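Stukum Hall Opens Its Round-Table Room for Shared Use

2019-05-03

The Nalana Center has opened the large room on the ground floor of Stukum Hall for general use, following a refit that lasted through the winter. The room may now be reserved by residents, study groups and small firms in the Kasby district for sessions of up to 4 hours.

The refit was carried out by El Khatib, which also supplied part of the furniture. Under the terms of the agreement, the firm will inspect the furniture again in September and replace any piece that shows early wear.

The Center decided against long conference tables at an early stage. Round wooden tables were chosen so that people working together could face one another and reach the same things without leaving their seats. Each is set with flowers, and drinks are permitted during sessions provided that cups are cleared before the next group arrives. The large windows, which look out onto trees, have been kept free of blinds.

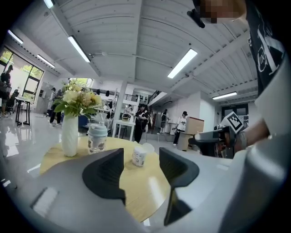
Fouad Ramadan told the Center's newsletter that the old rectangular tables had made every meeting feel like a hearing, and that his group had moved its sessions to the new room as soon as bookings opened. He added that he would like to see longer evening hours.

The Center has taken note of the request. Evening use will be reviewed once the first season of bookings is complete, and any change will be announced at the front desk.

Users are reminded that the tabletops are to be wiped with a soft cloth only. Abrasive pads and strong cleaning sprays have already damaged furniture elsewhere in the building and are not allowed. Drinks spilled on the wood should be dried at once. Vases may be moved to one side when the whole surface is needed — they should be returned to the table at the end of the session.

Artificial flowers were selected for the room after a short trial with fresh ones, which required daily water and left petals and marks on the wood. The arrangements, in peach, cream and yellow with mixed greenery, will be dusted weekly by Center staff.

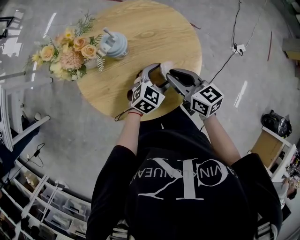
Real flowers would be worth the extra trouble, one resident wrote in a comment submitted to the Center, and a rotation among the regular groups could take care of the watering. The writer otherwise praised the room and asked that the arrangements at least be changed with the seasons.

The Center replied that seasonal arrangements are under consideration. No decision has been made on fresh flowers.

Groups bringing electrical equipment should keep cables away from the main walkways and unplug power strips before leaving. Items stored in the room's shared bins must carry the name of the group; unmarked items will be taken to the front desk and held there for 2 weeks.

The room is open to groups of up to 80 people. Reservations are made in person or by telephone. There is no charge for residents of the district, while firms pay a flat fee of 600 per season, payable at the time of the first booking.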